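The Grotton is a roll of brown masking paper sold for covering benches and tables, 600 mm wide, in a plain cardboard sleeve. We bought two rolls to replace the Dulside we had used for years, and this review covers the first one, from opening to the bare core.

## Laying it

The paper comes off the roll with a strong curl. Left flat overnight under a board, most of the curl goes. Cut and laid at once, the corners lift and need tape on all four sides. The finish is matt on both faces, so it makes no difference which way up it goes. Cuts made with a sharp blade are clean; scissors leave a slightly furry edge.

The sheet tears more easily along its length than across it. Dulside was better in this respect.

## Wear

Scuffs show early and do not rub out. They are cosmetic. We changed sheets when the surface began to break up, and the longest any sheet stayed down was 14 working days. Pencil marks well. Felt pen spreads a little, and fine lines should be done in ballpoint.

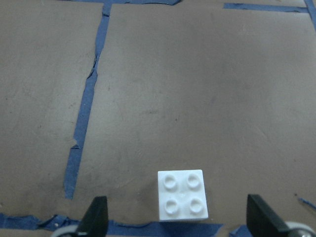
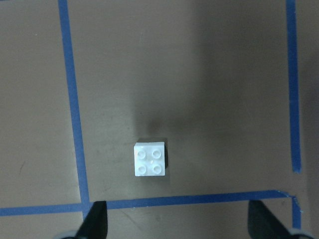
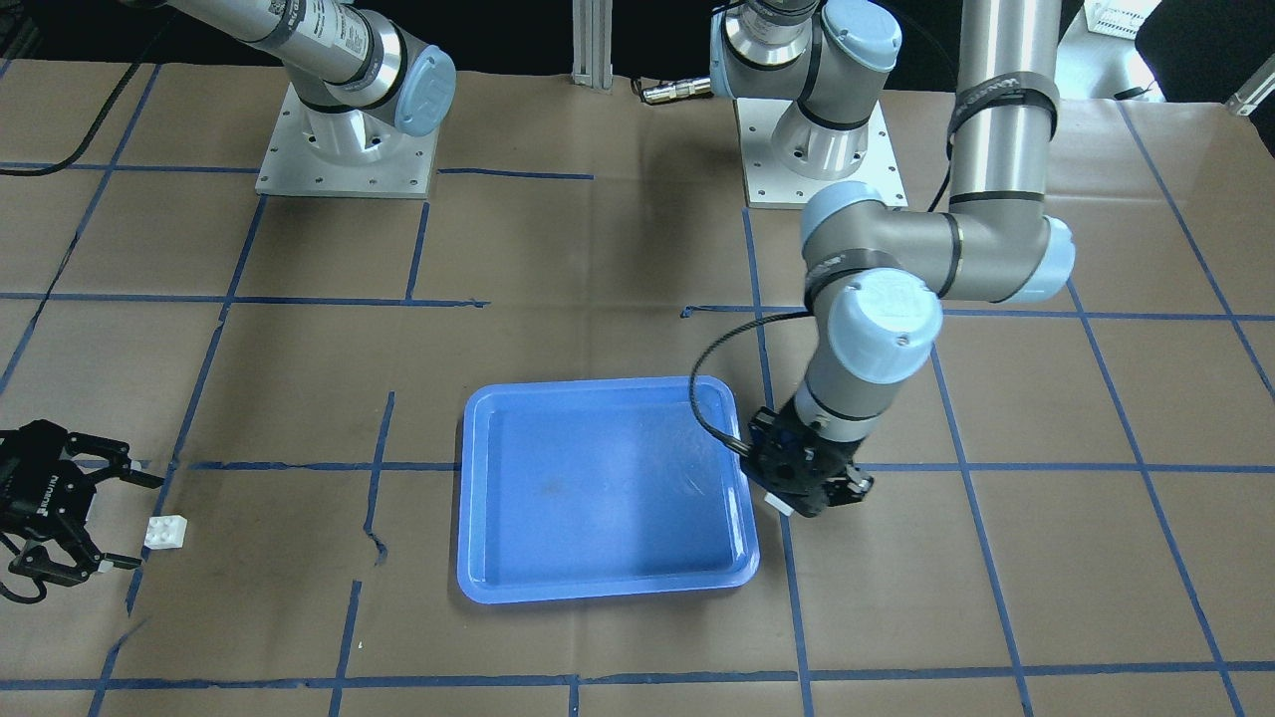

Bench Services, Ralto Building

Water is the weak point. A spill wiped up straight away leaves a raised patch, and a spill left until morning goes through to the bench. For wet work use a coated paper or a rubber mat.

## Tape

Low-tack masking tape holds well and lifts without taking fibres if removed within a week. After that it pulls up a thin layer. Parcel tape should not be used at all, as it tears the sheet every time.

## Length and cost

Catalina Godoy measured the first roll as we used it and got 92 m, against the 90 m on the sleeve. We paid the same as for Dulside, which is shorter. Ibrahim, the other paper we tried, was cheaper but arrived with crushed ends on both rolls, and the outer turns had to be thrown away.

## Verdict

Good for dry bench work and marking out. Poor with liquids. The second roll is in cupboard 236, on the lower shelf, with the cutter.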